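Subject: Re: [starkwood-list] kitchen arms, again

Hatem Ouali wrote:
> Tavares says the Dremetti arms will be doing
> kitchen work by October. 4,000 a unit. Why
> are we still arguing?

Because I've heard "by October" before, Hatem. Look at the job. 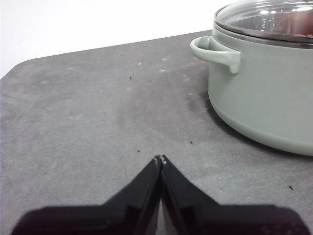
Gripper, tabletop, green pot with its glass lid on.

Two fingers and one pot. My kid could handle that lid. I'd want to see 500 lids in a row, in a real kitchen in Wikulville, with steam and a toddler - then we can talk price.
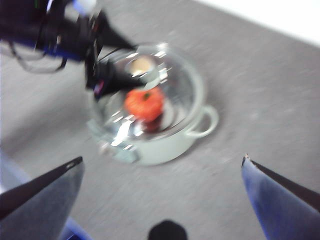
Arm reaching over the lid, tomato under the glass.

A tomato is a long way from dinner. Who washes the pot? Ask Tavares that and send me the answer.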